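Home Features Columns Back Issues Subscribe Log In

The Long Apprenticeship of a Screwdriver

29 April 2022

Esther Mohamedi has a chair with one arm missing, a thermos, and a rule that whoever drives the robot does not get to choose the music. She has been driving it since February. The job, as she explained it to her mother, is to pick things up and put them down so that a computer can watch. Her mother asked what degree that required.

It required one, as it happens, though mostly for getting hired at Stillum, the small company that pays for the chair. Stillum wants a robot that can do light bench work: hold a tool, bring it to the right spot, not gouge anything on the way. The old method was to write out every motion in code. The current method is to have a person steer the arms through the task, record everything, then do it again, and hand the pile to a learning system that is supposed to work out the rest. The company calls one of these recordings a demonstration. Mohamedi calls it a go.

A task needs 400 goes before anyone will train on it. On a decent day she gets through 20 of the fiddly kind, and she has stopped working out what that makes in weeks.

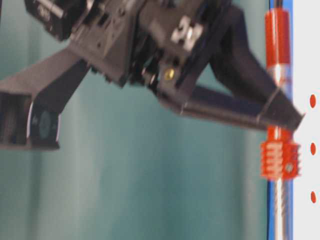
Getting a finger to where you want it is harder than it sounds, and she is good at it. From the driver's chair there is no feeling in your hands at all, so you learn to judge contact by looking – by what moves, what stops moving, and what covers up what. The red collar on the rod is a mercy in this respect, all ridges and bright color, and when the tapered tip of the dark finger comes across just above it you at least have something to measure yourself against. Plain bare metal offers no such help. A fresh driver will hover for most of a minute, creeping in by hairs, and every bit of that hovering goes into the recording. The learning system has no idea that it was nerves. Train on enough of it and you get a robot that hesitates beautifully.

This is the part of the business that outsiders find funny and insiders find expensive. The system copies what it is shown, including the parts you would rather it hadn't noticed. A former driver had a habit of backing the arm away with a small flourish, like a waiter lifting the lid off a dish. It took the team two weeks to find out why Kelemen, their first trained model, had manners.

So there are house rules now. Move at one speed. If you miss, recover the way you would want a machine to recover, which means no stabbing. Keep the misses, too, but tag them as misses. And change something between goes: shift the board, swap the tool, turn the handle a little. A model that has only ever seen a screwdriver in one spot has learned the spot and knows nothing about the screwdriver.

The dots are the simplest of her setups and the one visitors ask to try. A white block, three red dots in a row, a blue cloth under everything. You take the screwdriver and bring it over the block, and then you find out that your sense of depth, which has served you well on staircases your entire life, is worthless. I tried it. I asked for 5 attempts and was given 2, on the grounds that the morning's schedule was already behind. Mohamedi tagged both of mine as misses without looking up. She was kind about the second. 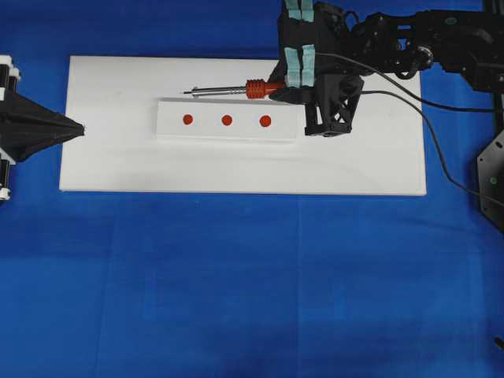 What the Machine Makes of It

The training itself happens overnight on rented computers and is about as thrilling to watch as bread. In the morning there is a new model, named after whatever is next on a list of names somebody wrote on the back of a parking receipt. After Kelemen came Pernitz, which was better with long tools and worse with nearly everything else. The engineers went back through the recordings and found that long tools had been filmed mostly after lunch, when the drivers were calmer.

That is a theory, anyway. Theories are cheap at Stillum, and testing one costs another pile of goes. The company's rival, Skiditz, is said to be working mainly in simulation, where a virtual arm can practice all night without needing a thermos. Mohamedi has heard this argument many times. She would like to see a simulated cable get in the way like a real one does.

She has opinions about tools as well. A screwdriver is friendly. The soldering iron, kept cold for training, is top-heavy in her view and slick in the handle, and the polished barrel throws back light in a way that she suspects confuses the model as much as it does her. She likes to close the fingers on the handle right under the finned collar and keep the thing upright until the recording ends. Too low and it leans.

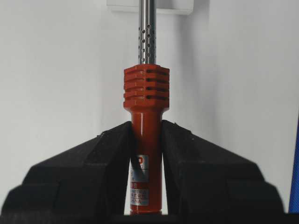
The Afternoon Shift

By three o'clock the music has been changed twice, neither time by her. There is a stack of soldering goes to finish and a new driver coming in to be trained, a process that Stillum has never written down. He will sit beside her and watch for a day, then try it himself while she watches him.

I asked how many examples he would need. She said it depended on whether he hovered.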